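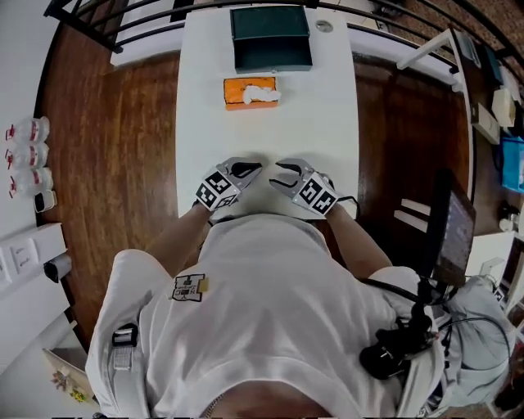
Tissue boxes wander. I buy them for the living room and three days later one is on the stairs and another has vanished into somebody's bedroom, so I've stopped fighting it and given each box a home. Mine is a long white table with hardly anything on it, and the orange tissue box goes right in front of an open-topped box that catches the used ones. Put the two in a line, tissues nearer to you, and your hand learns the way in a couple of days. I love an orange box on white, by the way – you can spot it from the door, even with a streaming cold and no glasses on!

The catch-all doesn't need to be fancy. I tried a Skosham desk bin first and it was so tall that I kept knocking it over with my elbow. A low one with raised sides is much better. Fold a paper bag down inside it and you can lift the whole mess out in one go (I do mine every 2 days, more in allergy season, and June is the worst of it at our house). 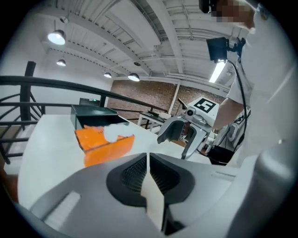
When the box gets down to the last few tissues they sink and you end up fishing around with two fingers. Slide a folded washcloth under the stack, or just tip the box and give it a good shake. I used to cut the bottom open and tape it back up, but it looked awful. Inga sells a cover with a little spring inside, and I did have one for a while, but almost 45 minutes of my life went into getting it back together after one refill. Never again.

For a white tabletop, a damp cloth with a drop of dish soap, then a dry one straight after so it doesn't streak.
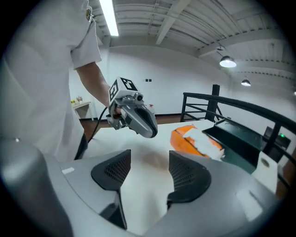 Hanane Sqalli wrote in to say that she skips the paper bag and lines her bin with an old bread bag, folded over the rim and held with a wide rubber band. She also keeps the spare bags flat underneath the liner, so a fresh one is right there when she pulls the full one out.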